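About Us

Hi, and welcome to Flirach! 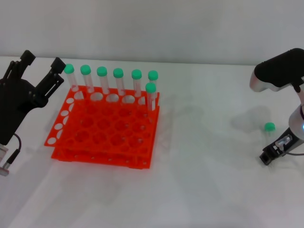

Tube rack practice at the long table, two arms and the green caps.

I'm Kristaps Lukoševičius and I started this company, which mostly means I answer the phone and write pages like this one. We teach robots small jobs by showing them how. A person takes hold of the controls, does the task through the robot's own arms, and does it again, and again, until we have enough good runs to train on. If you've ever taught a kid to tie shoes with your hands over theirs, you already get the idea.

How we got started

I used to program robot arms the old way, point by point, for a packaging plant in Lemthorpe. You'd spend a week getting an arm to pick up a box, and then somebody would order a slightly different box. I got pretty grumpy about it. One November I built a pair of hand controllers out of spare joints in my garage, hooked them up to an arm, and let my sister-in-law try it. She had never touched a robot and she was stacking cups before her coffee got cold. I quit the plant that spring!

We're in the old Wesia building now, on the second floor, with 4 work tables and a kitchen that is too small for all of us at lunch.

What we do all day

Most of our work right now is for labs — racks, tubes, caps, trays, all the fiddly stuff that people do with their hands for hours. Caps are harder than they look. A person turns one without thinking, but through a gripper you have to learn when to squeeze and when to let go, and the tube has to stay put the whole time. New operators usually spend their first few days on nothing but that, and I did too.

Every run gets saved, with what the cameras saw and how the arms moved. Then somebody who didn't drive it watches it back and marks it keep or toss. We keep some of the clumsy ones as well, if the operator missed and then fixed it, since a robot needs to see how you get out of trouble (I wish I'd known that a year earlier, we threw away so much good stuff). For a typical task we aim for 1000 kept runs before we train anything. Our biggest set so far has 3754 in it, all tube handling, and I drove 58 of those myself before the team politely gave my seat to someone better.

Kandpal

Kandpal is the name of our control setup, the two handles plus the software that goes with them. You move the left handle, the left arm moves. Same on the right. Squeeze the trigger and the gripper closes. That's really most of it, and I'd like to keep it that way. We've had lab techs, a piano teacher and a retired dentist drive it, and the dentist was scary good.

Working with us

If you have a task you'd like a robot to learn, send us the real parts, the same ones your people handle every day, and a phone video of somebody doing the job at normal speed. We'll try it by remote control first. If our operators can't do it through the arms, we'll tell you so and mail your parts back, no charge.

We're also nearly always looking for operators. You don't need an engineering degree. Patience helps, and so does having played a lot of video games, or sewn, or fixed watches. Come by for a tryout — we'll put you on the caps and make you a coffee.

Kristaps

Page last updated Tuesday, January 22, 2019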